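보낸 사람: Garnet Bergeron
받는 사람: clerum-manip 메일링 리스트
제목: Re: [clerum-manip] 양팔 핸드오버 정책의 손목 상대좌표 표현, 중간 결과

Josée Kowalchuk 님이 2월에 쓰신 글:
> 지난번에 공유해 주신 Stinau 학습 로그를 봤습니다. 행동 표현을 베이스 좌표계에서
> 손목 상대좌표로 바꾼 뒤 검증 손실은 거의 그대로인데 실제 핸드오버 성공률은
> 꽤 올랐다고 되어 있더군요. 세 가지가 궁금합니다.
>
> 1) 두 조건의 시연 데이터가 완전히 같은 집합인지, 아니면 상대좌표 쪽만 나중에
> 추가 수집분이 들어갔는지요.
> 2) 성공 판정을 어디서 끊었는지요. 받는 쪽 그리퍼가 닫힌 시점인지, 주는 쪽이
> 놓고 빠진 다음인지에 따라 숫자가 많이 달라질 것 같습니다.
> 3) 비닐 포장된 물체에서도 같은 경향인지요. 저희 Poirier 셋업에서는 비닐류가
> 늘 문제였습니다.
>
> 가능하면 청크 길이와 제어 주기도 같이 적어 주세요.
> Josée

Josée 님, 답이 늦었습니다. 질문 순서대로 적습니다.

1) 시연 집합은 동일합니다. 양쪽 모두 원격조작 시연 400개로 학습했고, 학습/검증 분할의 시드도 고정했습니다. 상대좌표 조건은 같은 궤적을 후처리로 변환한 것이라 추가 수집분은 없습니다. 변환 방식은 다음과 같습니다. 매 시점 t에서 왼쪽 손목 자세의 역행렬을 오른쪽 손목 자세에 곱해 상대 변환을 구하고, 이후 청크 구간의 목표를 t 시점의 각 손목 좌표계에서 본 변위로 표현합니다. 회전은 회전행렬의 앞 두 열(6차원 표현)을 그대로 썼습니다. 쿼터니언으로도 한 번 돌려 봤지만 부호 불연속 처리를 빠뜨린 상태였으므로 그 결과는 비교에서 제외했습니다.

베이스 좌표계 조건의 입력에는 상대 변환이 들어가지 않습니다. 따라서 엄밀히 말하면 행동 표현과 관측 표현이 동시에 바뀐 셈입니다. 관측에만 상대 변환을 추가한 조건은 지금 학습 중이고, 이것이 나와야 어느 쪽 효과인지 분리할 수 있습니다. 로그 요약에 이 점을 명시하지 않은 것은 제 실수입니다.

2) 판정은 후자입니다. 받는 쪽 그리퍼가 닫히고, 주는 쪽이 열린 뒤 두 그리퍼 사이 거리가 임계값 이상으로 벌어지고, 그 상태에서 물체가 2초간 유지되어야 성공으로 칩니다. 닫힌 시점만 보면 두 조건의 차이가 상당히 줄어듭니다. 실패의 다수가 닫힘 이후, 즉 두 그리퍼가 동시에 물체를 물고 있는 구간에서 발생하기 때문입니다. 이 구간에서 베이스 좌표계 정책은 양팔 목표를 따로따로 조금씩 틀리게 내고, 그 차이가 물체에 비틀림 하중으로 걸립니다. 상대좌표 정책에서는 절대 위치가 흘러도 두 손목의 관계는 비교적 유지됩니다.

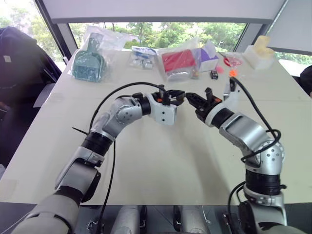

평가 시행은 모두 242회이고, 두 조건에 121회씩 배정했습니다. 순서는 섞었으며 평가자는 어느 체크포인트가 올라가 있는지 모르는 상태로 판정했습니다. 성공은 베이스 좌표계 67회, 손목 상대좌표 94회입니다. 퍼센트로는 각각 55.4와 77.7입니다. 다만 시드 하나로 학습한 체크포인트 한 쌍의 비교이므로, 시행 간 분산만 보고 신뢰구간을 계산해도 학습 분산은 반영되지 않습니다. 이 숫자를 외부 자료에 인용하는 것은 시드를 늘릴 때까지 미뤄 주셨으면 합니다.

검증 손실이 거의 움직이지 않은 것은 이상한 일이 아니라고 봅니다. 두 조건의 손실은 정규화 통계가 서로 달라 직접 비교가 안 됩니다. 예측을 모두 베이스 좌표계로 되돌린 뒤 손목 위치 오차를 다시 계산해 보니 한쪽 팔씩 따로 본 오차는 두 조건이 비슷했고, 두 손목 사이 거리의 오차에서만 차이가 났습니다. 앞으로 로그에는 뒤쪽 지표를 기본으로 넣겠습니다.

3) 비닐 포장 물체는 경향이 약합니다. 상자류에서는 차이가 뚜렷하지만 비닐류에서는 방향만 같고 폭이 작습니다. 실패 영상을 훑어본 바로는 원인이 다릅니다. 주는 쪽이 비닐만 집고 내용물은 집지 못한 채 넘기는 경우가 많고, 이때 물체가 처지면서 받는 쪽의 접근 높이가 어긋납니다. 상대좌표로 바꾼다고 해결될 문제가 아닙니다. 파지 단계에서 손가락 간격을 보고 재시도를 거는 규칙을 Lolier 쪽 코드에서 가져와 붙여 볼 생각입니다. 반사 때문에 손목 카메라 특징이 흔들리는 영향도 있을 텐데, 아직 따로 떼어 확인하지 못했습니다.

설정값은 아래와 같습니다.

제어 주기: 50 Hz
정책 추론: 10 Hz
청크 길이: 50스텝, 앞 20스텝 실행 후 재계획
겹치는 구간: 지수 가중 평균
추론 지연: 관측 취득부터 첫 명령까지 약 700 ms(비동기 실행, 지연 구간은 직전 청크로 채움)
그리퍼: 연속값 출력, 히스테리시스 적용 후 명령

추론 지연이 주기보다 훨씬 긴 것은 요청을 파이프라인으로 겹쳐 보내기 때문입니다. 이 점이 상대좌표에서는 약간 까다롭습니다. 청크의 기준이 되는 손목 자세는 관측 시점의 것이어야 하고, 실행 시점의 자세를 쓰면 지연만큼의 이동이 이중으로 더해집니다. 초기 버전에 이 버그가 있었고 증상은 접근 중 과도한 전진이었습니다. Poirier 셋업에 옮기실 때 타임스탬프 처리를 먼저 확인해 주세요. 양팔의 관절 상태가 서로 다른 버스로 들어온다면 두 손목 자세를 같은 시각으로 보간한 뒤 상대 변환을 계산해야 합니다.

변환 스크립트는 Stinau 저장소의 실험 브랜치에 올려 두었습니다. 외부 보정값은 좌우 베이스 간 변환 하나만 필요합니다. 이 값에 고정 오차가 있을 때의 민감도는 아직 측정하지 않았습니다. 혹시 그쪽에 보정 오차를 일부러 넣고 돌려 본 기록이 있으면 공유 부탁드립니다.

Garnet Bergeron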